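4.2 Cell rules and what they leave out

Most written rules for small two-arm cells were borrowed from cells with one large arm. They cover the fence, the stop button and the speed limit. They have little to say about where the arms may rest between tasks, how cables should run, or what may be left inside the reach of both grippers. The Gikevari checklist, version 3, is typical. It has 12 items, and 11 of them can be ticked without switching the arms on. We doubt that a sheet filled in this way says much about how a cell is kept during work.

Our own cell breaks no item on the list. The arms are bolted to a rail along the near side of the table, and the tape, the tin and the hand rake lie on the green surface along with a flat blue sheet. Cables loop along both arms. An inspector using the checklist would have nothing to write down. 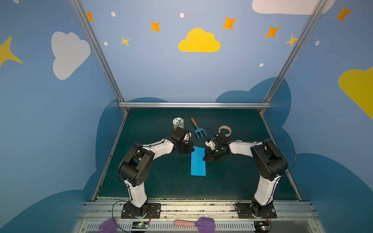

Ravn objected to this reading when an early draft went around in April. A checklist was never meant to judge tidiness, the objection ran, and if every loose item has to be argued over, people will stop filling in the sheet at all. Better a short list that gets used.

We accept the point about length. We are less sure about the rest. The Skikari guide, which is no longer than the checklist, asks for a view from the arm itself before each block of work, and this changes what a reviewer can find. A view from outside shows where things are in the cell. A view from the wrist shows how close the arm's own parts are to the panel beside it, as well as marks on that panel which a walk-by check would pass over (Figure 3).

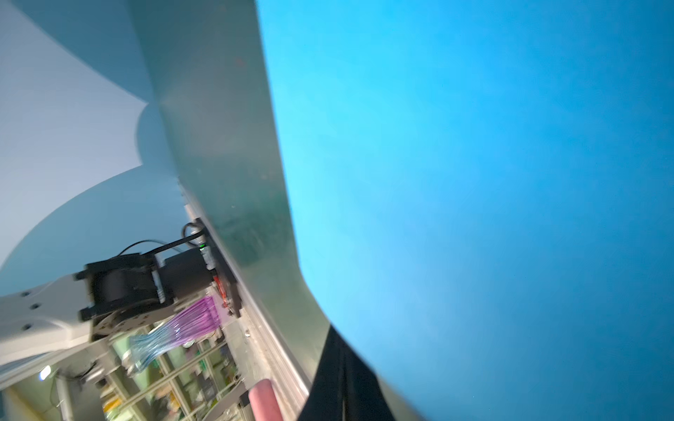

Figure 3. View from the wrist: black motor and joint assembly with looped cable, beside a curved panel with dark spots and scuffs.

Whether such views lower the number of faults is another matter. The Cimgate log holds 566 entries and is often cited in support, but it does not record which cells used wrist views and which did not. Until somebody keeps that record, the claim should be treated as a hunch.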